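Zilel Schools Travel Bursary: Interim Progress Report to the Clavetti Trust
Reporting period: September to January

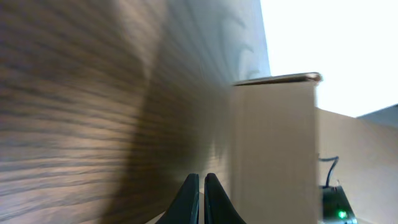 Wood-grain surface, partly in shadow.

1. Purpose of this report

The Clavetti Trust awarded Zilel a two-year grant to help pupils from lower-income households in Damgate join language and study visits abroad. This report covers the first five months of the second year. It sets out applications and awards, the two visits made in the autumn, spending against budget, and the changes we ask the Trust to approve before the spring round opens.

2. Applications and awards

The autumn round closed in October. We received 300 applications, and 98 pupils were offered a bursary. Applications were received from every secondary school in Damgate, including two which had not taken part in the first year. Demand was strongest among pupils aged 14 and 15. Very few came from sixth-form students, and schools have told us that the October closing date clashes with university applications.

The average award was £622 per pupil. This is higher than in the first year, mainly on account of air fares and the cost of group travel insurance. Awards continue to be paid directly to the school and not to families, as agreed with the Trust at the outset.

3. Visits completed

Two visits took place in the period. Both were hosted by the Ojeda Language Centre, with pupils staying in pairs with local families and attending classes in the mornings. Afternoons were given over to project work, which pupils presented in Spanish on the last day.

Feedback forms were returned by most pupils on the first visit but by fewer on the second, when the forms were sent out after the half-term break. Those who replied rated the home stays highly. Several said that the classes were too easy in the first two days, and the centre has agreed to send a short placement test to schools in advance.

One host family withdrew shortly before the second visit and the pupils concerned were placed with another family on the centre's reserve list. Parents were informed the same day. We have asked the centre to confirm reserve hosts at least three weeks before each arrival.

4. Passports and paperwork

Passport delays remain the most common reason for a pupil giving up a place. The bursary does not at present cover passport fees, and some families found out too late that the cost fell to them. A revised guidance sheet went to schools in November and now states this on the first page.

Consent forms have been combined into a single document. School offices report that this has saved time, although the medical section still needs clearer wording on allergies.

5. Finance

Spending on awards is in line with the profile agreed for the year. Staff travel is slightly under budget, as one planning visit was replaced by calls. An unplanned charge of £749 was incurred when the coach transfer for the second visit had to be rebooked following a change of flight time. The insurer has accepted a claim for part of this sum and payment is awaited. A full statement of accounts will follow with the annual report.

6. Matters for approval

The Trust is asked to agree:

that passport fees may be met from the bursary for pupils receiving free school meals;
that the autumn closing date be moved from October to September for sixth-form applicants;
that any underspend on staff travel be carried into the award fund.

7. Next period

The spring round opens in February. Three visits are planned between Easter and July, one of them to a new host town, subject to a safety visit by Zilel staff in March. The next report will be sent in June.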